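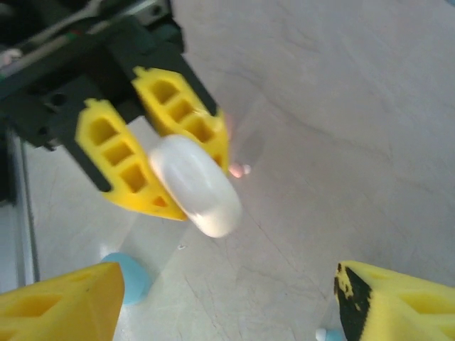
Katsaros
Service documentation, Sonent

6.4 Fault 199: Grip reported, part lost

Applies to Mikosau cells fitted with soft lattice fingers and a wrist camera, controller menu version Trevivby or later.

Fault 199 is listed in the controller help as "part not present at release." The help text tells you to clean the fingers and restart. Cleaning is worth doing, but we have seen the fault come back after it too often to call it a fix. Work through this section before you clear the code.

What the fault means

The controller decides that a part is held by reading how far the fingers have closed. It does not know where on the part they closed. A smooth, rounded white piece gripped at a slant, with its lower end sticking out past a fingertip, can give the same reading as one gripped square across the middle. The status line says HELD for both. Treat HELD as "the fingers stopped moving" and nothing more.

CAUTION: Do not reach in to straighten a part while the status line says HELD. The fingers are soft. The plates and bars that back them are hard, and the arm is still under power.

Before you start

1. Press Hold on the pendant and wait for the arm to stop.
2. Lower the arm until the part is just above the work surface, then open the fingers from the pendant.
3. Turn the key switch to Manual and take the key with you.
4. Wait 60 seconds for the drive to discharge. The lamp on the drive goes out sooner than that. Do not go by the lamp.

Checking the fingers

5. Look into the square cutouts on each finger for torn walls. A finger with one torn wall will still pass the built-in self-test, so the self-test result is no help here.
6. Press each finger flat with your thumb and let go. It should spring back without a crease. Replace fingers as a set if either one stays bent.
7. Check that the black backing on each finger is tight. If it rocks, the finger twists as it closes and the part turns with it.
8. Wipe the gripping faces with a dry cloth. Do not use glass cleaner or anything scented. Both leave a film.

Note: The cycle counter on the maintenance page suggests new fingers at 3,466 cycles. We don't know how that number was chosen. Fingers used on glossy parts have needed changing well before it, and others were fine long after. Go by steps 5 and 6.

Checking the grip

9. Turn the key back to Auto, close the guard and open the wrist camera view.
10. Run a single pick with speed set to Low. Stop the arm before it lifts.
11. Compare the long axis of the part with the fingers. If the part sits at a slant, open, move the pick point toward the middle of the part, and try again.
12. Raise the closing force one step at a time, to a setting of 131 at most. More force on a rounded part tends to squeeze it out of the fingers. The "Auto Force" option goes over 131 on its own. Leave it off.
13. Lift, hold, and watch the camera view. If the part creeps, go back to step 11.

Note: Glare on a shiny part can hide its outline. A light spot on the work surface can also pass for a small part. If you can't tell which it is, switch the cell lamp off and look again.

Clearing the fault

14. Clear 199 from the Faults page. Do not use Clear All, which also wipes the grip log.
15. Run one full tray with someone watching. The counter of good picks goes up whenever the status line says HELD, dropped parts included, so check the tray itself.

If the fault returns during that tray, leave the cell in Manual and send the grip log to Sonent service with the force setting you ended on.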